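Plaltumel Household Robotics Club

The Plaltumel Household Robotics Club (often just "Plaltumel" or PHRC) is a student club that programs two-armed mobile robots to do chores. Tidying mostly. Best known for its Room Reset project, and for the Usto Cup, the yearly contest it runs for its own members and guest teams.

History

Started in June by a group of engineering students who wanted something to do with arms instead of wheels. First leader was Lộc Giáp, who also wrote the original rulebook. Early meetings had no robot at all, only a simulator and a borrowed gripper on a desk. The first run in a furnished room was on 2022-10-28 and was stopped early by a dead battery.

The club moved to its current space the next year. Carpeted floor, partition walls, furniture set up like a small apartment. Members call it the flat.

Room Reset

The main project. A robot has to put a lived-in room back in order – trash off the floor, bedding straight, things back where they belong. Work is split in three: the Santoso group does grasping, the Jarnix group does base movement and mapping, and a third group without a name handles the operator station and the logs.

Trash is the part that gets the most hours. Crumpled wrappers have no fixed shape, so a grasp that was fine once can miss the next time. Bin liners are a problem too, the fingers snag on them. Teams practice both directions, dropping items in the bin and reaching down in to grab them, as the second one is a good test of how well the arm handles a tight rim.
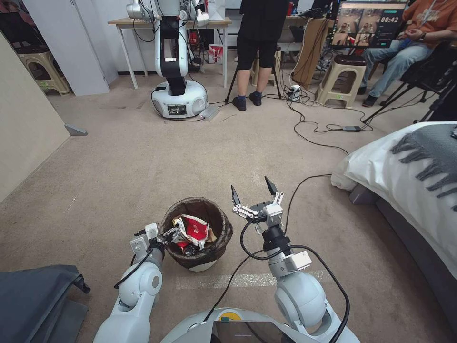 Left gripper at a snack wrapper in the wastebasket; second robot and operator monitor behind.

Sessions are logged by the third group. As of the last count the club had 539 recorded runs, of which 277 were usable for training. The rest were thrown out for bad timing, lost video or an operator error.

Usto Cup

Teams get one room, one robot and one bin. Items are placed on the carpet by the judges and the layout is not shown before the start. Scoring is out of 1000, with points for each item that ends up in the bin and points off for knocking the bin over, dragging the liner out or touching the furniture. Moving the bin is allowed. Some teams leave it and bring each item over, others carry it along from item to item.
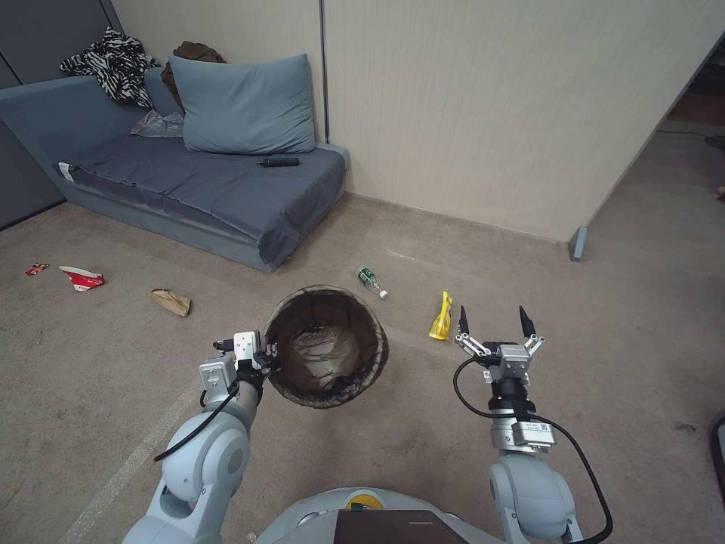 Carrying saves driving but ties up one arm for the whole run, and a grip on the rim can slip if the base turns too fast. The rulebook says the bin must be standing upright on the floor when time is called. A team that forgets loses 28 points, a number Lộc Giáp picked and never explained. There have been several tries at changing it.

Bottles are thought to be the easiest item, flat paper bags the worst – they lie too close to the carpet for most fingertips. Wrappers somewhere in between.

Membership

Open to any enrolled student. No experience needed but new members do a safety talk and shadow an operator before they can drive a arm. Most join in the fall. Meetings are in the evening, open floor time after that untill the building closes.

See also

Usto Cup results
Santoso group
Jarnix group
Mobile manipulation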